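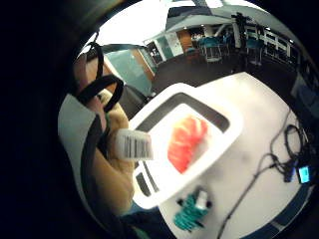
Each example we gather for Hulia begins with a person doing a small job by hand. The job might be as plain as putting one thing in a tray — a red-orange item in a white tray will do. Most sessions take place at a big white table, and 8 people share the work at Meridow.

How long is a session?
Two hours, with a break. Sandra Wragg keeps the rota.

How many examples do you need?
We want 3000 for each task. We have almost that many for trays and far fewer for folding.

Do you keep the ones that go wrong?
Yes. A dropped item stays in, marked as a drop. We only throw out recordings with gaps in them.

Should I move at my normal speed?
Please do. Slow, careful movements teach the system to be slow.

Can I use my left hand?
Either hand is fine, but stay with the same one until the set of six is finished.

Who do I ask about joining?
Myfanwy Dafis. New people start in February.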